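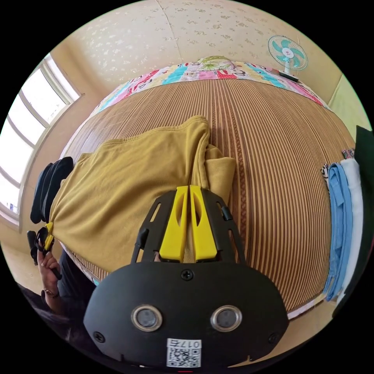
Garment handling on a bed. The gripper tips rest on a mustard-yellow knit shirt while the operator's left hand holds one corner.

Home About Methods Hardware Data Careers Contact

About Clernano

Clernano records demonstrations of household and light commercial tasks for teams that train robot policies. A demonstration is one complete attempt at a task by a human operator, captured through the same type of gripper the robot will use. We recruit and train operators, maintain the recording hardware, check the resulting data and deliver it in a form that a training pipeline can read without further conversion.

The company works from three sites. Wernlow is the main office and holds the hardware shop, the calibration bench and the review desks. Iyengar is the teleoperation site, where operators drive fixed arms by remote control. Pestano coordinates recording in private homes and trains new operators. All three follow one written procedure, and a recording made under one site's supervision can be reviewed at either of the others.

What we record

Most of our current work is soft-goods handling: folding, sorting, stacking, hanging and bagging of clothes and household textiles. Cloth has no fixed shape. The same sweater dropped on the same bed will land differently each time, and a policy that has seen only neatly laid garments tends to fail on the first sleeve that is tucked underneath. Our task sheets therefore specify the end state and leave the start state loose. Operators are told which pieces to work on and what counts as finished. They choose the order of grasps themselves.

We also record dish handling, shelf stocking, drawer and door operation, and simple assembly. These are scheduled by request.

As of the July planning round, the home program covers 243 registered addresses. A home is registered once the resident has signed the recording agreement and a coordinator has checked the working area. Furniture is left where it is. Bedding, curtains and anything stored within reach stay in place unless they obstruct the task or show private information.
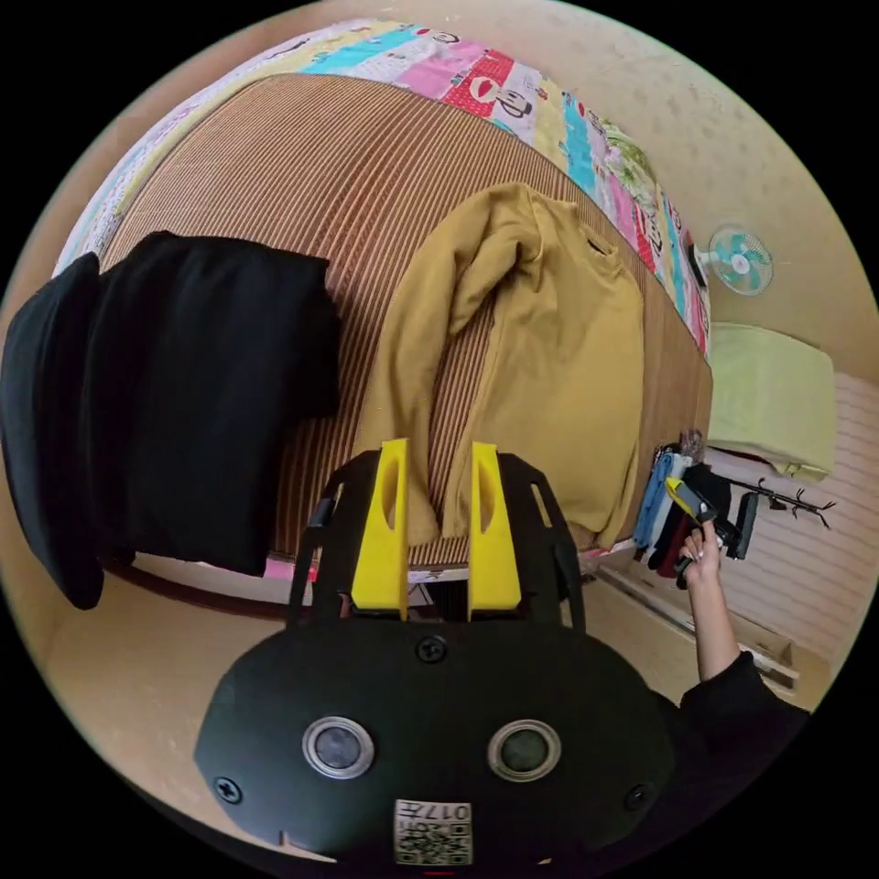 Clernano Data Operations | June 4, 2026

How a demonstration is made

We use two methods, chosen according to the task and the customer's robot.

Hand-held capture. The operator holds a gripper in the hand and does the task directly, closing the fingers on the object, moving it and letting go. A wide-angle camera on the gripper records the fingers and the area beyond them. For two-handed tasks a second gripper is carried in the other hand. The method needs no arm, no fixed mounting and no cleared floor, so it is the default for bedrooms, laundry areas and kitchens.

Remote control. The operator sits at a control station and drives a pair of arms. Joint positions, commanded positions and camera streams are recorded together. Setup is slower and the working area is limited to what the arms can reach, but the recording contains the actual dynamics of the robot, including its delays and its limits. We use remote control for tasks where contact force matters, and for correction sets, in which an operator takes over from a policy partway through an attempt.

The two kinds of data are stored separately and are never merged under one task label. Customers who want a mixed set receive both, with the method marked on each recording.

Operators

A new operator spends the first week on practice tasks that are not delivered. The usual faults at this stage are moving the wrist too fast, hiding the grasp point behind the cloth, and using the fingertips of the free hand to do work the gripper should do. The free hand may steady or position an item only if the task sheet allows it, and in that case the recording is tagged as hand-assisted. Some customers want this tag and some filter it out.

Recording blocks last 40 minutes and are followed by a break away from the equipment. Holding a gripper upright at arm's length is tiring, and tired operators shorten their movements in ways that are visible in the trajectories. We pay by the block and not by the number of attempts, so an operator has no reason to hurry a fold.

Failed attempts are kept. If a garment slips, the operator continues from wherever it has landed and tries again. A regrasp is useful training material provided it is labeled as one. Attempts are discarded only for equipment faults, for privacy reasons, or when the operator has misread the task.

Working with cloth

The grasp point is the main decision in a cloth task. A corner or hem gives the gripper a defined edge and lets the rest of the piece hang in a predictable way.

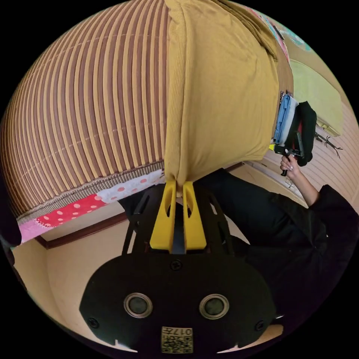
Grasping in the middle of a panel gathers the material into a bunch, which is fine for moving a piece from one pile to another and poor for folding it. Thick knits are forgiving on this point. Thin woven cloth is less so, and will often slide out if only a few millimeters are held. Operators are asked to close fully, pause briefly, and then lift. The pause gives the reviewer a clear boundary between grasp and transport, and it gives the training team a clean segment to work with.

Two-gripper handling adds the question of timing. In most of our folding tasks one gripper holds while the other moves. Sorting is different, and both grippers may be loaded at once. The task sheet states whether simultaneous motion is permitted. Where it is silent, the operator decides.

Dark garments need extra attention. Black fabric on a dark surface offers few features for tracking, and the folds are hard to separate in review. We do not remove dark items from a task for this reason, as real laundry contains them. Coordinators may ask for curtains to be opened or a lamp to be switched on.

Hardware and calibration

Every hand-held unit carries a printed label with a code and a unit number. The number is entered in the session log and follows each recording through review and delivery. When a unit comes back to Wernlow for a finger replacement or a camera check, recordings made before and after the service can be told apart.

Finger opening is calibrated at the start of each day, fully open and fully closed. Camera calibration is done on the bench and repeated after any drop, whether or not damage is visible. Units that disagree with their stored values are taken out of use until they have been remeasured.
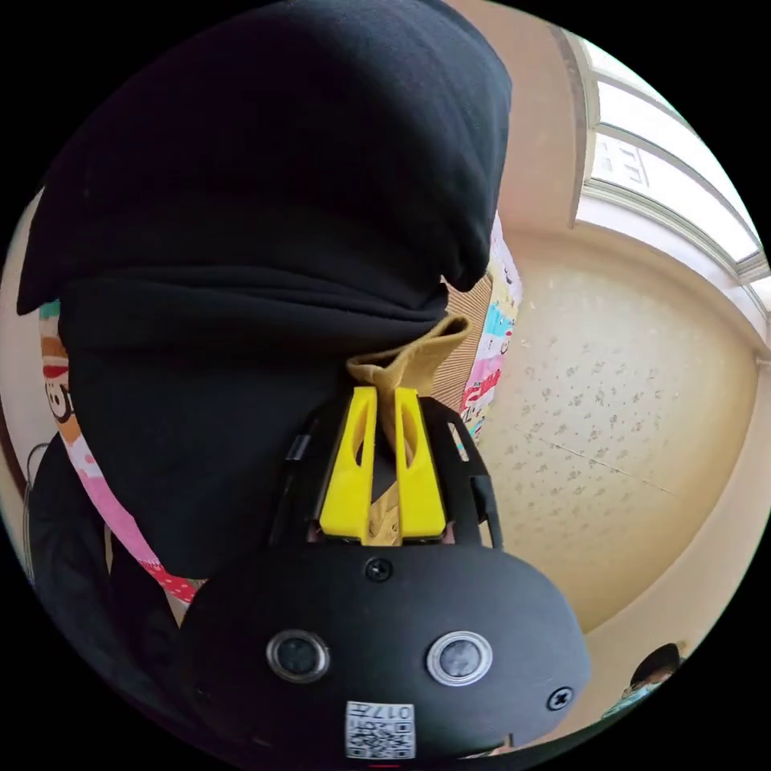

Unit 017 with tan cloth pinched between the fingers.

Review and delivery

Each recording is watched in full by a reviewer who did not make it. The reviewer marks the start and end of the task, the grasp and release points, any regrasp, and any use of the free hand. Unclear cases go to a second reviewer. Where the two disagree, the recording is delivered with both sets of marks.

People other than the operator do sometimes come into view in homes. Residents are informed of this in the recording agreement, and identifiable faces are blurred before data leaves our servers. A resident can ask for a recording to be withdrawn at any point before delivery.

Deliveries include video, gripper pose, finger opening, unit number, calibration record and review marks. Format notes are listed under Data. Customers with their own gripper design should contact the Wernlow office before ordering, so that finger geometry and camera placement can be compared with ours.

Questions about registering a home go to Pestano. Questions about remote-control stations go to Iyengar. Addresses for all sites are on the Contact page.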